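Groups > Lerngate Residents' Group > Minutes

16th April
By Mahsa Nouri, minutes secretary

Minutes of the meeting held after our visit to the Hidus open day
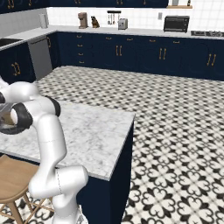
1. Welcome and thanks

The chair welcomed everybody back to the hall, and particularly the 14 members who had come straight from the coach without any tea. It was agreed that a proper letter of thanks should go to Hidus, who looked after us so kindly and never once hurried anybody on the stairs.

2. The demonstration

Members talked over the kitchen demonstration at some length (I have shortened this a good deal, with apologies to those who spoke twice!). The kitchen exists only on the computer, and the arm is tried out there before the real one is let loose on anybody's worktop. Several members had taken it for a real room at first, what with the patterned floor tiles and the navy cupboards, and there was a fair amount of envy over the marble island. The arm itself is white with black joints, and the view we were given had it bent over the island with its gripper pointing down at the marble.

Our guide explained that the practice kitchen, which they call Zestavau, can be rearranged between runs, and that 228 different layouts have been tried so far. A question was asked about whether the arm would manage in a small galley kitchen such as those in Soltani Court. The guide said that narrow kitchens were on their list and kindly took down our measurements.

There was a livelier discussion about whether any of us would want such a thing at home. Opinion was divided, warmly so, and the chair moved us on after nine minutes.

3. Costs

The coach and lunches came to £3,085 for the year's outings so far, this one included. Members felt the lunch was worth every penny. The accounts were accepted.

4. Next outing

Hidus have invited us back in June, when the real arm should be on show. Names to me, please, on the sheet by the door, and do say if you need a seat near the front of the coach.

5. Any other business

A green umbrella was left on the coach and is now in the hall cupboard.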